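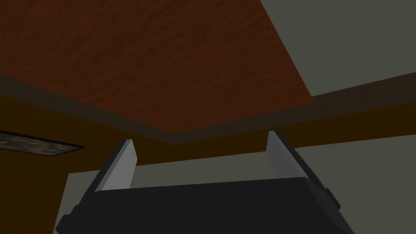

Figure 3. Wrist camera view in the simulated room, gripper open and empty, camera tilted upward. The two pale inner finger faces are the brightest surfaces in view.

5. Choosing a wrist camera mount and a controller

5.1 What the wrist camera sees

Papers that compare grippers tend to show the gripper from the side, nicely lit, with a mug in it. A policy that runs off a wrist camera never gets that view. It gets the view in Figure 3, in which the gripper takes up a wide stretch along the bottom of the image and the rest belongs to whatever the wrist happens to be aimed at. When the wrist is aimed at the table, the rest is useful. When it is aimed at the upper parts of a room, the rest is architecture.

We had assumed that upward-facing views would be rare enough to ignore. The arm's job is on a table, after all, and a sensible arm keeps its wrist pointed at its job. Our arm is sensible under one of the two controllers we tested. Under the other it takes what might kindly be called the scenic route, and since the policy has to act on every image it receives, we had to care about the scenery.

We therefore compared 2 finger sets and 2 controllers, with the room, the lighting and the arm model held fixed. The finger sets are called Gorus and Grulby after the folders they were saved in, and we apologize to any reader who hoped for acronyms. Gorus fingers are the shorter of the two, with a stiff linkage and a modest opening. Grulby fingers are longer and close more slowly. The controllers are Overgaard, which tracks a pose target directly in the space of the hand, and Tirex, which plans in joint space and lets the hand end up where it ends up between waypoints.

5.2 Procedure

Each trial began with the gripper open and the arm in one of 3 starting poses: low over the table, high over the table, and folded back near the base. The policy was then asked to reach for a block, close on it, lift it and set it down in a tray. A trial ended when the block was in the tray, when the time limit ran out, or when the physics engine gave up and the block left the building through the floor. The last outcome was scored as a failure of the policy. This is unfair to the policy, but we could think of no score that was fair to the floor.

In all we kept 129 trials. Trials in which the simulator stopped responding were run again from the same seed. We did not retune either controller between finger sets, although the temptation with Tirex was considerable. The gains were picked once, on the Gorus fingers with the low starting pose, and left alone. A reader who suspects that this favors Gorus is right to suspect it, and we return to the point below.

The camera was attached rigidly to the hand, behind the fingers and looking out past them. We tried moving it farther back. This brought more of the fingers into view, along with a great deal more of the housing. The housing is black and matte and carries almost no information, and it proved quite willing to fill as much of the image as we were prepared to give it. The mount we settled on is a compromise: both fingertips stay in view with the gripper fully open, and the body is confined to the lower part of the image.

5.3 Finger visibility

The policy needs to know where its fingers are. In principle it is told, because joint readings are part of its input. In practice it leans on the picture, as we found when we blanked out the joint readings and performance barely moved, then blanked out the picture and the arm began to wave.

For this reason the contrast between the fingers and their surroundings matters more than we had planned for. The inner faces are rendered light gray and catch what light there is; the outer sides are close to black and run into the body of the gripper without much of a border. With warm brown behind it, the inner face of a finger stands out well. With the gray-green wall behind it the separation is weaker, though still good enough for a person to pick out with no effort. Our segmentation head is not a person. It made most of its finger errors against the gray wall and rarely made one against the wood.

The dark outer sides gave trouble of another sort. On the right flank of the gripper there is a small projecting part, dark like its neighbors, and an early version of the segmentation head had decided that this was a third finger. It held this opinion firmly. Adding more open-gripper images to its training set cured it, and we mention the episode mainly for the benefit of anyone else whose gripper has a lump on one side.

5.4 Controllers

Overgaard kept the wrist down. Between the reach and the lift the camera seldom left the table, and the images the policy received looked like the images it had been trained on. Its weakness was the folded starting pose, where the direct path for the hand passes close to a singularity and the arm would slow to a crawl, apparently to think it over. Most of the time-limit failures under Overgaard came from this one pose.

Tirex left the folded pose briskly and in good order. It then rolled the wrist on the way to the first waypoint, with the result that for part of the move the camera was looking up into the corner of the room. From a planning point of view there is nothing wrong with this. The joints are within limits, the path is short by the planner's own measure, and the hand arrives where it should. The policy, however, is asked for its next action all the way along, and while the camera is on the ceiling it has no block, no tray and no table to go on. It does have a finger on each side and an empty gap between them. From this it concluded, more often than we would like, that the block had been dropped, and it opened a gripper that was already open.

Holding the last good action during such stretches removed most of the trouble. It also removed the policy's ability to react to anything in the meantime. We report results both with and without the hold — the reader may choose which vice to live with.

Two upward views a small change of wrist pose apart can also differ more than their contents suggest. The gripper barely shifts in the image, being fixed to the camera, while every long straight line in the room swings behind it. An encoder trained mainly on tabletop views treats the swing as news. We checked this by comparing features from pairs of upward views with the gripper open and empty in both. The distances were larger than those between a table with a block on it and the same table without one, which tells us something about how the encoder ranks the events of its day.

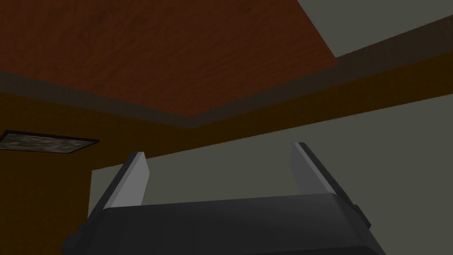
5.5 Finger sets

Gorus did better than Grulby under both controllers. Part of the gap is the tuning, as admitted in 5.2. Another part is that longer fingers cover more of the image as they close, so that the block disappears from view at just the point where the policy would most like to see it. Grulby did have an advantage in the tray phase, where its reach let the hand stay clear of the rim, and its few rim collisions were gentle ones.

Slow closing turned out to matter less than we feared. The policy simply waited, and it waited equally well with either set. What it could not do was tell a nearly closed gripper from a fully closed one with a thin block inside, and for that we would recommend a force reading over any amount of camera placement.

The combination we carried into the remaining experiments was Gorus with Overgaard, with one waypoint added by hand to get the arm out of the folded pose. The added waypoint is inelegant and is described in full in the appendix.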